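Rerkville Neighbors Help Board
Home > Home & Workshop > Storing and Moving

How do I store and move high-backed seat shells without scratching them?

Posted by Kaisu Kettunen, 31 August 2018

Hello everyone, and please forgive the long post, I never know what will matter and what won't so I tend to put it all in.

My brother-in-law closed his little upholstery shop in May and I took on the last of his stock, which sounded like a lovely idea while we were sitting on his porch and has turned into a bit of a project. Most of it is thread and foam and staples, and that's all sorted now. What's left is a stack of molded seat shells, the black kind with a tall back and a rounded top, 24 of them, all from the same maker (Vodance, if anybody knows them). The backs are shiny. The bottom part, where a person would sit, is narrower on mine than I expected and already has a pad on it.

I need to get them from my garage in Rerkville out to my cousin's place in Dalisay, 40 miles, part of it gravel. She's going to put bases on them and use them in her hall. Before that they have to live in my garage for a while, because her floor isn't finished and I've stopped asking when it will be.

My first try was to nest them one inside another like drinking cups, with a bedsheet between. I pulled two apart after a week and there was a dull patch on the glossy side right where the curve is tightest. It may rub out, I haven't dared try anything on it yet. So nesting is off the table unless one of you talks me back into it.

I have a good number of shallow metal trays from the same shop, gray, with a lip around the top, and I have more cardboard than any one woman should own. I also have shelving, but it's full of shoe forms and soles from when he used to do boot repair on the side, and I'd rather not empty it.

So: standing up or lying down? One to a tray or more? And what do you put against a shiny surface so it stays shiny? I got a quote of $500 from a moving company to pack and carry the lot and I about fell off my chair (no pun intended, they don't have legs yet). I would much prefer to do it myself if it can be done by a person of ordinary patience.

Thank you so much in advance!
Kaisu

3 replies

mapleandtack

Oh Kaisu, I feel for you, I had a whole dining set's worth of these a few years back and I made every mistake there is, so let me save you a few.

Standing up, one to a tray. I know that takes more floor than you'd like, but a high-backed shell lying on its face rests on two little spots, the top of the back and the front lip, and those are the spots that go dull. Laid on its back it rocks, and every time you walk past and bump the table it rubs a bit more. Standing upright, all the weight goes down onto the seat end, and yours has a pad there already, so you're halfway home.

The tray needs a bed in it. What worked for me was plain brown corrugated cardboard, cut into pieces a bit bigger than you'd think, some lying flat under the seat and some tucked in around it so they stand up between the shell and the metal. Don't cut one perfect sheet to fit the tray! I did that the first time, very proud of myself with my ruler, and the shell slid across it like a tray of cookies. Several smaller pieces, overlapping and wedged, hold much better. Pay extra attention to the front, where the shell wants to tip toward you, and put a good thick piece there.

For the shiny part, leave it alone while it's in storage. I mean it, nothing touching it. If you're worried about dust, drape an old pillowcase over the top, clean, washed without softener, and don't tie it or tape it. Tape on a glossy molding is a sad story and I'll leave it there.

For the drive it's a bit different. Put the trays on the floor of the van on a blanket, push them up against one another so they can't wander, and then put something soft between each back and the next one. I used couch cushions. On gravel it's the tops of the backs that swing, so that's where the softness has to go. Go slowly and have somebody ride along who'll tell you if they hear knocking. You may need two trips, and I would take two trips over one crowded one any day of the week.

When you lift one, take it by the two sides low down, where it narrows, one hand on each side, and bring it straight up. Please don't pick it up by the top of the back. Everybody wants to, it looks just like a handle, and it bends more than you'd think. If you have a helper, one of you can hold the tray still while the other lifts.

As for your dull patch, try a soft dry cloth first, in circles, for longer than feels sensible. Mine came up nearly all the way. If that doesn't do it, try a drop of dish soap in warm water, and if that doesn't do it I'd call it the one that goes at the back of the hall.

Good luck, and do tell us how it goes!

grumpy_in_itar_county

Just pay the $500. Or bubble wrap. I moved 1,000 things in my life and bubble wrap was fine for all of it.

Wrenfield Lou

I agree with nearly everything mapleandtack wrote, and I'll only add what I know from having a damp garage, which may or may not be your trouble.

Cardboard is wonderful stuff but it drinks. If your floor sweats in late summer like mine does, the bottom pieces will go soft and the shell will start to lean, and you won't notice until it's leaning on its neighbor. Get the trays up off the concrete. A couple of lengths of scrap lumber underneath is plenty, or a low table if you've got one to spare. Then once a month or so put your hand in each tray and feel the cardboard. If it's limp, change it. You said you have lots!

I'm less keen on bubble wrap than our friend up above. For one afternoon in a van, fine. For weeks in a warm garage I've had it leave a pattern of little rings on a glossy surface, and those did not come off with a cloth, or with soap, or with my husband.

One more thing, and you can take it or leave it. Turn all the shells to face the same way. I do it with everything I store, boots and soles and all, same direction along the edge of the shelf, and it makes it so much easier to see when one has shifted. You'd be surprised how quickly your eye picks out the odd one. It's also nice to look at, and I think if you have to walk past a thing every morning on your way to the car, it may as well be nice to look at.

And keep your soles on the shelf, I would. They're light and they don't mind being up high. The shells belong down low where you can get both hands around them without reaching.

Oh, and I nearly forgot, write on the trays. A bit of masking tape on the outside of the metal (the tray, please, never the shell) saying which one has the dull patch. You'll be so glad when you're unloading at the other end and your cousin wants to start with the good ones.

Kaisu Kettunen

Thank you both, and thank you grumpy too, I did laugh. I've decided on upright, one to a tray, and I'll be borrowing every couch cushion in the family. The garage is dry as far as I can tell but I'm going to find some lumber anyway. The dull patch has had one evening of circles and my arm is sore, and I think it's better, though it might be the light. I'll give it another go tomorrow.

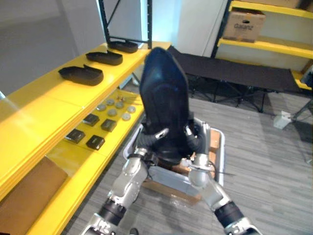 Storing and Moving: Chairs, Stools and Seat Shells

Narrow end down in a shallow gray tray, brown cardboard underneath and around it, with more along the front, and the glossy back standing clear above the rim. The same bed suits most tall molded backs. Soles can stay up on the top shelf, all pointing one way. If you've stored shells through a whole winter, please add what you used and how the shine held up.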